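Zastamon on PC, stuck at the loading bar with Trikden emulator

marlo_77
Installed Zastamon through the Trikden emulator last night. The store page lists it as supported, but it stops at 12 percent every time. Windows 10, 8 GB of RAM. The phone version runs fine on the same account. Has anyone gotten past this?

pebbleroad
Turn on virtualization in the BIOS. Mine did the same thing until I did that, and then the intro played and I could log in.

marlo_77
Already on. Trikden shows it as enabled on the status page.

quillfish
Then it's the graphics mode. Go to Settings, Engine, switch from DirectX to OpenGL and restart the emulator, not just the game. Also give it two cores. The default is one and Zastamon hates that.

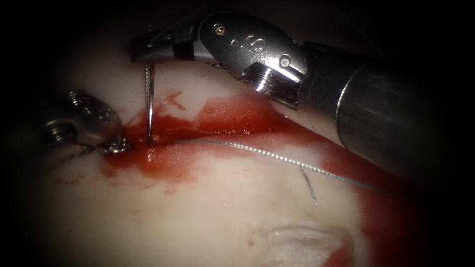
Silvia Skála
Posted 3 November 2020

I'd disagree on OpenGL. It got me past the loading bar, but the forest levels after Ulloa Bridge had black squares all over the ground and I lost my jump timing. I went back to DirectX and cleared the game cache, and it has loaded every time since. The cache folder had grown to 3459 MB — most of it old event files from August.

If you clear it, link your account to an email first. Guest progress is stored in the same place.

quillfish
Black squares are an old driver problem. I've played 337 levels on OpenGL and never saw one.

Silvia Skála
My drivers are current. It may depend on the card. Mine is a laptop with onboard graphics.

pebbleroad
Same black squares here, also onboard graphics. I just put up with them.

dunmore_k
Why is everyone using Trikden for this? Cultia runs it without touching any settings. It has ads on the home screen but the game itself is smooth.

quillfish
Cultia doesn't let you remap the keys unless you pay. No thanks.

dunmore_k
You can use a controller for free.

marlo_77
Cleared the cache, stayed on DirectX, set two cores. It loads now. Only problem left is that the slide button doesn't respond to the space bar — is that a key mapping thing?

Silvia Skála
Yes. Open the keyboard overlay and drag the space marker onto the slide button. It sits too low by default. Save before you close it or it resets.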